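Play-food burger set, table layout and stacking order
Notebook, November. Entry by Inês Aguiar, read through by Judite Simões.

Start 14:00. Continues from the Viltis page, same table. Purpose: settle a layout for the burger pieces and write it down so the next person can reset the table without asking.

Stacking order as used, bottom to top: lettuce, tomato, patty, cheese. Bun added separately. The lettuce is the widest piece and sets the footprint. The patty is slightly smaller than the tomato, so a band of red should still show at the edge when both are centered. If no red shows on one side, the patty has drifted that way.

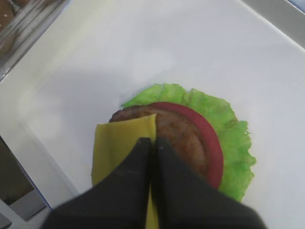 Fig. 1. Lettuce, tomato, patty, cheese. Cheese off center, left edge past the patty.

The cheese is the awkward piece. It is square on a round patty, so the corners are the only reference for angle. An overhang on one side is easy to miss from the front of the table and obvious from above. Proposed rule: cheese may sit at any angle, but its middle goes over the middle of the patty. JS would prefer a fixed angle. Left open.

Bun container: clear plastic, rectangular, low walls. Pieces go in as follows. Plain orange disc at the back, standing against the far wall. Two sesame halves in front of it, on their edges, tops leaning together. The disc is mostly hidden this way but its upper rim stays visible, enough to tell it is there. Container stands just back from the front edge of the table.

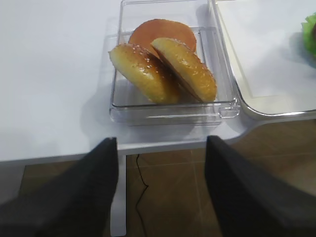 Containers and tray

Four containers in total, counting the large tray. The tray goes in the center, silver rim, white paper liner flat on the bottom. Buns to its left, lettuce behind. Stack is built on the liner, toward the front and slightly left of center.

Liner notes: Pacheco sheets, cut by hand to the tray floor. Pack of 200. Cut 3 mm short on each side, otherwise the edge rides up the wall and the lettuce catches on it. JS suggests the Brosia sheets, heavier and already to size. Not tried.
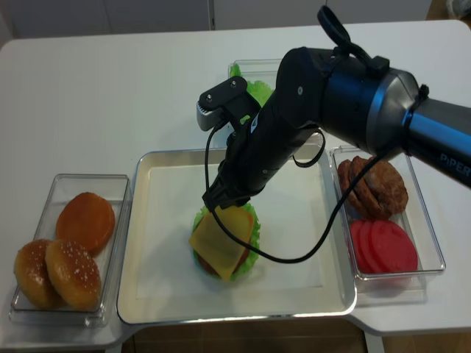
Fig. 2. Full layout, PIPER arm over the tray. Partial stack on the liner, buns at left.

The bun arrangement differs here from the one described for the container: two domed tops up at the front, cut face showing at the back right. Both arrangements fit. The leaning one takes less floor space, the domes-up one is easier to describe to someone else. I would keep the leaning one as the reference and note the other as acceptable.

Spacing between bun container and tray: set to 40 mm with the steel rule, measured rim to rim at the front. At the time of writing there is no mark on the table for it. Tape at the 2 front corners of the tray would be enough. Cikuvia tape is in the second drawer, use the narrow roll.
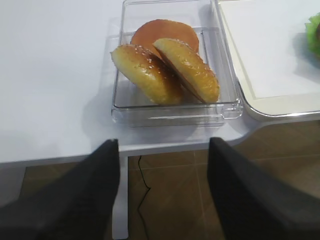
Fig. 3. Bun container beside the tray corner. Disc at back, sesame halves leaning together.

To do:
– tape for the tray corners
– decide on cheese angle (JS)
– order liners before the pack runs low
– copy the stacking order onto the card by the door

Stopped 16:30. Pieces wiped and boxed, containers nested on the lower shelf.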